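Student gripper team gets ready for Plakberg meet

Posted 29 Oct 2025

Robotics club at Cheema is down to the last stretch before the Plakberg student meet, and the big worry right now is crumbs.

The club has eight members this year, four of them new. They're entering the handling class, where teams have to pick up and move packaged food without breaking it or tearing the wrap. Points off for both. Teams don't find out what the items are until the morning of the event, so practice means working through whatever the local shops sell.

Taner Akbulut, who coaches the team, said hard boxes are pretty much solved. Soft and brittle stuff isn't.

"A box forgives you," he said. "A cracker in a bag of air, you squeeze a little too much and you hear it go. Then everybody groans."

The meet rules cap spending on the gripper entry at 400 dollars, spare parts included. Cheema's team says they are under that but wouldn't say by how much - other schools read this page, apparently.

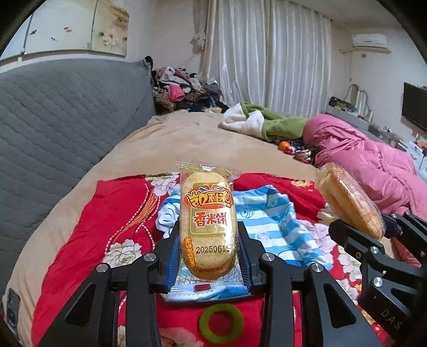 Grip force is where most of the practice hours have gone since school started. The team works with two-finger grippers, always in pairs, and most runs are done by hand so the members get a feel for the angle before any of it is written up as a routine. Rice cakes have become the standard test. They're thin, they snap easy, and the clear wrapper slides on bare plastic, so the blue pads on the inside of the jaws matter more than people expected. One gripper holds a spicy rice cake upright by its sides while the second has another one tipped over at a slant. Upright is the easier hold, the team says. The slanted one is where packets tend to twist, and it's the hold they want to have right before Plakberg.

Pad material was argued over for weeks. An early set was too slick and a later set was so sticky the packet wouldn't drop when the jaws opened, which costs time. The current pads came out of a box of samples from Zollia, a parts shop in town that has helped the club before. Members cut them by hand.

Soft surfaces are the other headache. The rules allow the judges to set items out on cloth or padding, and the team lost a lot of points that way in May at the Porken open, where the table was covered in foam and the jaws kept digging in. They finished well back. So practice has moved off desks and onto bedding, blankets, anything that gives.

Every try gets logged, good or bad. The log stood at 858 tries as of this week. Akbulut wants the newer members to do more of the holding from here on and the older ones to do more of the writing down, wich did not go over great with the older ones.

Teams at Plakberg can bring up to four people to the table, so half the club will be watching from the seats. Picks for the table crew haven't been made. Akbulut said he'll go by the log.

Families are welcome at the meet and there is no charge to get in. Start time and parking info will go up here when we get it. The club is also looking for donated snacks for practice, unopened please, any brand. Drop off at the front offce.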